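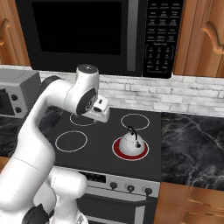
Still stuck on the kettle task in Folow, so reopening this one. The planner says "goal reached", but the gripper target sits over the back-left burner while the kettle's on the front-right, the one that's lit. I've rerun it 200 times with a fresh seed each go and got the same answer every time!

Things I've tried so far:
- planner timeout up from 700 to 1,000 ms (no change)
- cleared the scene cache and reloaded the kitchen
- swapped the kettle pose for a hard-coded one — plans fine, so I'm blaming the frame lookup

Log line 3,476 has the burner index coming through as 0, and I reckon that's the default. Could someone check whether the Mimevska build still reads the old config? I'll try rolling back tonight.

Recent tickets
Tostum: gripper won't close in sim
Folow: joint limits ignored after reset
Mimevska: slow start-up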